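# The Shop That Says No on a Tuesday and Yes by Lunch

The first thing a visitor to Grullberg learns is where not to put their coffee. The windowsill is taken up by cast brackets, the bench is for measuring, and the top of the filing cabinet belongs to a pump housing that came in for a quote in April and has never been collected. Ilse Hermans, who owns the place, drinks hers standing up.

Grullberg makes injection molds, mostly small ones, for people who need 700 of something. This is an awkward number. It's too many to print one at a time without losing your mind, and too few for the big molders, who will take your call, listen politely and then quote you a price meant to make you go away. Hermans built her company on the calls that went away.

"They all say the same thing when they ring," she says. "They say it's a simple part. I have been doing this a long time and I would like to meet one."
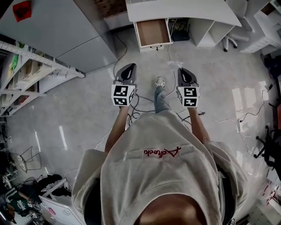

**TOOLING & SHORT RUNS**

The trick, so far as there is one, is aluminum. A steel mold for a modest plastic part will outlive the product, the product manager and possibly the company. It also takes weeks to cut and polish. Grullberg mills its molds from aluminum, drops them into a shared steel frame that stays in the press, and swaps only the part that matters. Customers pay for the cavity. The frame is Grullberg's, and has been since the company's second year, and looks it.

None of this is new. Shops have been cutting soft tools for decades, and Hermans gets a little short with anyone who calls it a breakthrough. What she did was decide that soft tools would be the whole business, at a time when most of her competitors treated them as a favor for good customers. She sold the big press. She kept the people who knew how to run it, gave them three little ones and let them argue over the floor plan.

The argument is still going on. The dryer for the plastic pellets has been moved four times and is currently next to the door, where it annoys everyone equally.

### A clip that would not behave

The job people here like to talk about is the Cotatia clip. Cotatia makes folding bicycle trailers, the sort that get towed behind a bike to the farmers market and come home carrying a pumpkin and a tired child. Each trailer needs a latch clip in glass-filled nylon, and Cotatia needed 657 of them for a first season's production. The number had been worked out by somebody with a spreadsheet and a strong belief in spare parts.

The first samples came out bent. Glass-filled nylon shrinks more in one direction than the other, depending on how the fibers line up as the plastic flows in, and the clip was long, thin and lopsided, so it curled like a potato chip. The usual cure is to move the gate, the small opening where the plastic enters. They moved it. The clip curled the other way.

What followed was a week of the kind of work that never makes it into a brochure. The mold was opened up, a cooling channel was drilled closer to the thick end, and the cavity was recut with a deliberate bend in it, opposite to the one the plastic wanted to make. Toolmakers call this windage. You aim off and let the wind bring the shot back. The mold looked wrong to anyone who glanced at it, and one of the operators taped a note to it saying so was intentional, with "intentional" spelled two ways.

The clips came out straight. Cotatia ordered another run and then, being a bicycle company, asked if they could be orange.

### The Ljungberg question

Growth is a delicate subject at Grullberg. Ljungberg, a larger molding firm an hour up the highway, has offered to buy the company twice. The first offer arrived by letter. The second arrived with a fruit basket, and Hermans ate the pears.

She can see the logic. Ljungberg has presses standing idle at night and a sales team with matching jackets. Grullberg has a waiting list and a front door that sticks. But a large firm counts its costs by the machine hour, and a short-run shop spends most of its hours with the machine stopped while someone changes a tool. On a good day Grullberg gets a changeover down to 20 minutes. On a bad day there's a stripped bolt and people go out for sandwiches.

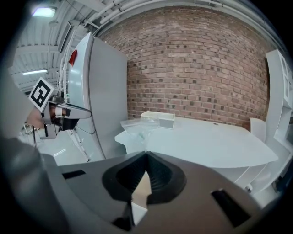
*Dark housing, black rubber cup, pale finger at the center.*

Her worry about a sale comes down to those hours. "Someone would look at the chart and see a press doing nothing," she says. "Then they'd fill it with bottle caps. And then you phone me with your simple part and I quote you a price to make you go away."

So the money has gone into smaller things. There is a new coordinate measuring machine, bought used, which checks a part in the time it used to take to find the calipers. There is also Gendel, the job-tracking software, which Hermans resisted for years and now defends with the zeal of a convert. Before Gendel, the schedule was a whiteboard. The whiteboard is still up. It says the same things as Gendel, a day later.

Some 80 percent of last year's orders came from customers who had been there before. She reads the figure out from a sheet of paper, frowns at it and says she'd rather it were lower, as repeat customers have stopped being impressed and begin asking about discounts.

Meanwhile the phone goes. It's a man with a hinge. She listens for quite a while, writing nothing down, then asks him what the wall thickness is, and whether he is sure.

*August 2025*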